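Two wrist cameras, one gripper, and a lot of grey

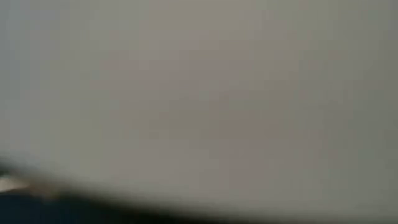 Wrist view, grey surface, with the dark shape along the bottom edge. Nothing in focus.

I have wanted to write about the wrist cameras since May, but always the arm was in pieces when I had time, and when the arm was together I had no time. Now both cameras have been on the same gripper for long enough that I have an opinion.

The gripper is the small Kenier with two fingers. I bought it second hand from Luzius Aebischer, who has moved to a suction system and says he will never go back. I like it very much. It closes gently, the cable leaves at the side and not at the back, and the screws are a normal size. The first camera was a Kinora, the second is a Dalisay. Both are very small, both have a fixed lens, and on paper they are almost the same thing.

On the table they are not the same at all. The Kinora is sharp from 30 centimetres up to the end of the room, and this is nice when the arm is travelling. But the last part of a grasp happens much closer than this, and there the picture becomes soup. You get a big soft area of one colour and the dark curve at the bottom, and if your software is looking for an edge, it will find no edge. For some weeks I believed my detection code was bad. I rewrote it two times. I am a little ashamed to say that I looked at the saved pictures only after the second time.

The Dalisay can be turned in its holder to change the focus, if you are brave and have a thin pair of pliers. Mine is now set for close distance. Far away it is soft, but I can still see where a box is, and that is enough to bring the arm near. The colours are worse, I must say. Everything has a green tint in the corners, and I did not manage to remove it with the white balance.

I also had to decide about the angle. Noel Salazar wrote to me that I should tilt the camera more towards the finger tips, and he was right, only I tilted too much at first and then lost a good part of the picture to the gripper itself. At the moment I use a printed wedge between the bracket and the wrist. It is ugly but it is stiff, and stiffness is more important. With the old bracket the camera was moving a little each time the fingers closed, and the calibration was good for perhaps one afternoon.

For the controller I stayed with the Vodis board. It was 239 euros, which hurt, but the camera and the gripper can both be connected to it and I have one cable less along the arm. The delay of the picture is small enough for slow movements. For fast ones I would not trust it – I tried once and the gripper pushed a cardboard box quite far across the table before I reached the stop button.

In total I have saved 302 grasps with the two cameras, more of them with the Kinora. I did not make a proper comparison with the same objects in the same order, so please do not ask me for a percentage. My feeling is only that I spend less evenings searching for faults now.

If somebody reading this has used the Kinora with a close-up lens glued in front, I would be glad to hear how it stays in place. I have one in the drawer, but I do not want to put glue near the fingers before I know which glue. The drawing for the wedge I can send by mail. Tell me which bracket you have, because there are two versions and the holes do not match.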